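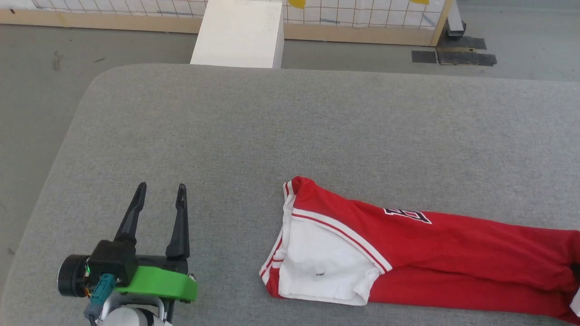

The two-finger gripper and a red garment with white trim on the padded surface.

Kullelau sells one thing, a folding kit for small laundries and uniform suppliers, and Madhu Kaushik has spent most of the past year on its fingers. The kit consists of a gripper, a wrist camera, a mounting bracket and a software license. Customers supply their own arm.

"Rigid parts are a solved purchase," Kaushik said. "You read a data sheet and you order. With cloth, the data sheet tells you very little." The figure buyers ask for first is cycle time. Kullelau quotes 54 seconds for a flat garment and 36 for a towel, both measured on a padded surface. On bare steel the fingertips have nothing to press into, and the software slows the approach.

Sportswear is priced as a separate module. Printed numbers stiffen the fabric locally, Kaushik said, and a lining can slide against the outer layer when only one of them is held. "We grip near an edge, lift a little, and look again. If the camera sees one layer where it expected two, it puts the piece down and starts over."

The license covers 200 garment types. A customer can add more by recording demonstrations, a job that Kaushik put at half a day per type – longer if the operator is new to the arm. Fingers are a wear item and come in pairs. Two screws hold each one.
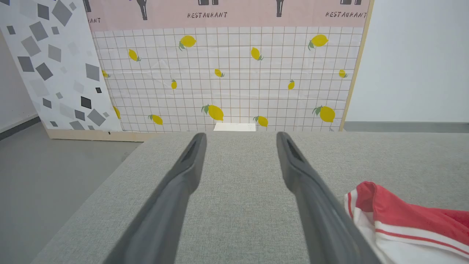 Iraís Valdovinos, reached by phone, said that her shop at Trernano had run the kit since July and that the speed was as quoted, but that recalibrating the wrist camera after each finger change took longer than the change itself. She would buy it again for towels. For team uniforms she wanted another release first.

Kaushik did not dispute the point. "Calibration is manual today. The next version does it against a printed card." The update will be free to current license holders – new fingers will not be.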